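Slow Hands Make Poor Teachers
Opinion, Sun 13 February

The usual complaint about teaching robots by demonstration is that there is never enough data. I think the complaint is aimed at the wrong target. Most collections I have reviewed are large enough for the task they claim to cover. What they lack is a written standard for how the task is to be shown.

Take the dish rack, which has become a sort of common exercise. A plate goes into a slot and stands on its edge. An adult does this in a second or two without looking. Driven from a distance through a pair of arms, the same job becomes a string of small decisions: where to hold the rim, how far to tilt, when to let go. Every operator answers these differently, and the policy trained on the result is asked to average the answers.

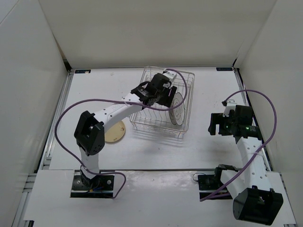

Would it be better to move the arm by hand?
For contact-heavy work, often so, as the person feels the plate meet the wire. The cost is that a hand on the arm may block the cameras, and two arms are awkward for one person to guide at once.

The Kultari set, which I went through last year, holds 1,975 demonstrations from 38 operators. The instruction sheet ran to a single line: put the plates in the rack. Some operators came in from above. Others slid the plate along the divider until it dropped. Both are sound methods, but a policy that begins with one and finishes with the other will jam the plate against the wire, and ours did so in some 80 trials before we stopped counting that kind of fault separately.

We then asked for one approach direction, one grasp point and one release height, and threw away whatever did not comply. The reduced set trained a steadier policy. I do not offer this as a general law. It was one task, on one bench at Triltdale, and the racks were all of a similar pattern.
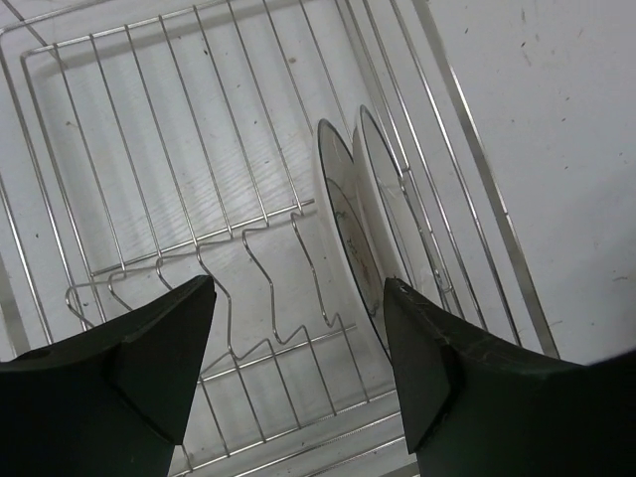
Two plates upright beside the wire divider, from the wrist camera.

The wrist view deserves more attention than it gets during collection. Operators tend to steer by the wide view because it is comfortable, and consult the close one only when something sticks. The policy has no such habit. If the fingers hide the lower edge of a plate at the moment that matters, the recording carries little evidence of why the operator moved as they did. I would have every operator do a session on the wrist view alone before anything is kept. It is slow and unpopular – and it shows them what the recording leaves out.

Pauses are the other neglected matter. A person at the controls stops to think, and the arm stops with them. Dolleo's export tool trims these stops by default. That is sensible over open table and harmful near the rack, where a short halt may be part of lining up. A trim setting should be chosen per phase of the task and recorded with the data. 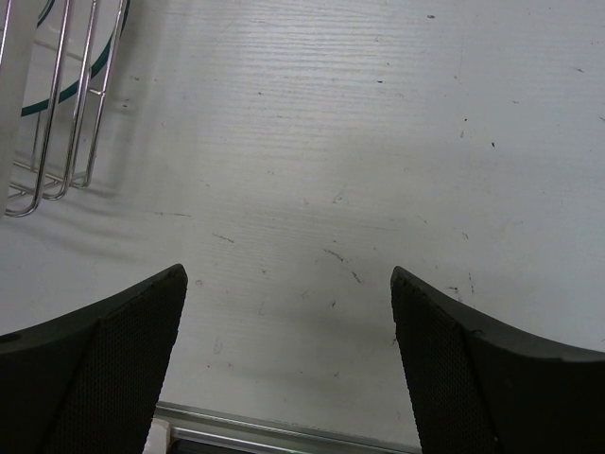

Zúñiga objects that all this tidiness produces a policy which knows one way in and has no way out when that fails, and would keep the clumsy episodes, labelled as such, so that recoveries can be learned from them.

I accept half of that. Recoveries should be collected, but on purpose: start the plate badly placed, and show the correction from there. An accidental fumble in the middle of an ordinary episode teaches the fumble along with the cure. Labelling can separate the two only if the label marks the point where the mistake ends, and few teams will pay for that work. My own preference is to set aside a share of each session for corrections, fixed before March, when the next round of collection begins.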